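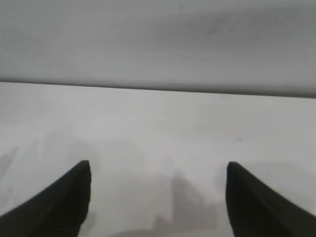
Lestum 3 Well Cover and Escape Ramp

Product code: 3822
Status: current
Page revised August 12, 2020

The Lestum 3 is a modular cover for open wells, stock tanks and disused bores on land used by wildlife. It is supplied with an internal escape ramp for sites where the water has to stay accessible and a full cover can't be fitted.

Construction
Galvanised steel mesh on a welded perimeter ring. Each panel is bolted to its neighbour through a folded flange, and the ring is anchored to masonry, concrete or compacted earth with the fixings listed below. Panels can be lifted out one at a time for pump maintenance. The ramp is a separate assembly and hangs from the ring on two brackets. Its tread is ribbed across the direction of travel and stays below the waterline when the level drops, up to the limit of the ramp fitted.

Specifications
Panel width: 139 cm
Maximum static load, evenly distributed: 2000 kg
Finish: hot-dip galvanised, or galvanised with grey topcoat
Mesh: welded, square aperture
Ramp: short or long, specify at time of order

The load figure applies to a fully bolted cover on a sound rim. It does not apply to a cover with a panel removed, or to the ramp.

Supplied with
Mesh panels, perimeter ring in sections, flange bolts, ring anchors, installation sheet. Earth anchors for unlined wells are ordered separately under the Wedard name.

Installation
Two people and hand tools are enough for most sites. Clear loose stone from the rim, lay out the ring sections dry, and check the ring for level before drilling. Tighten flange bolts only after all panels are seated. Where the rim is cracked or undercut, repair it first - the anchors will not hold in loose material.

Inspection
Check bolts and anchors each November and after any flood. Replace bent panels; do not straighten them.

Compatibility
Ring sections from the earlier Akoler cover do not fit. Akoler ramps can be hung from a Lestum ring with the Mai adaptor bracket.

Orders and site drawings: Sunil Gunawardena, technical sales. Include the rim diameter, lining material and lowest recorded water level.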